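Municipal flag redesign: how small does the seal have to work before we drop it?
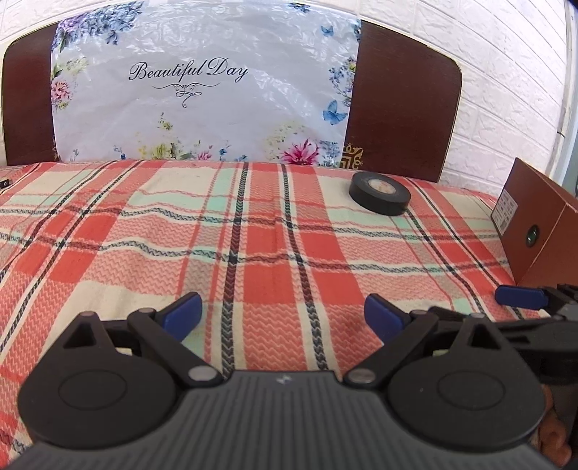 Erach

Our town flag is the town seal in full color on a blue field, with the name in an arc underneath. A redesign has been approved in principle and we have to put files in front of the town by November. The current draft keeps the seal but shrinks it into the upper hoist corner over two horizontal bands. I made a test print at 4 by 6 inches and the lettering in the seal filled in completely.

Two things I can't settle:

1. Is there a usual test size for deciding that a detail is too fine?
2. The draft is 2:3. The pole at the town hall currently carries a 3:5 flag next to the state flag. Does the ratio matter enough to redraw?

Artwork is vector. The seal has 30 separate paths after cleanup, down from 900 in the traced version.

Posted April 28, 2023

Cerneo

The test I use is a print 1 inch tall by 1.5 inches wide, viewed at arm's length. That is close to how a full-size flag looks from the far side of a parking lot. If you can't name every element at that size, the element is too small. Any seal with lettering will fail. A seal in the canton fails sooner than one in the center, as it gets less than half the height of the flag.

Path count doesn't tell you much. A simple star can be one path or ten depending on how it was drawn. Count colors and count shapes a person would name out loud. For appliqué sewing, every color change adds a piece of cloth and a line of stitching, and most shops will quote a seal as a printed or embroidered patch. Ask for that quote before you commit.

If the seal has one strong charge in it (a mill wheel, a tree, a bridge), pull that out, redraw it in one color, and leave the seal on letterhead.

On ratio: match the flag it flies beside. Two flags on adjacent poles with equal height and different length look like a mistake in the order. Going from 2:3 to 3:5 with horizontal bands is a small job. Lengthen the bands and recheck the spacing around the canton. Do not scale the whole file sideways or your circle becomes an ellipse.

Brandão

Agree on removing the seal. Also check the reverse side. Single-sided printed nylon shows the design mirrored on the back, so any text reads backward half the time. Double-sided fixes it but the flag is heavier and needs more wind to fly.

Gruler

We kept ours. Looks fine to me on the pole. 3:5 is what the stores stock anyway.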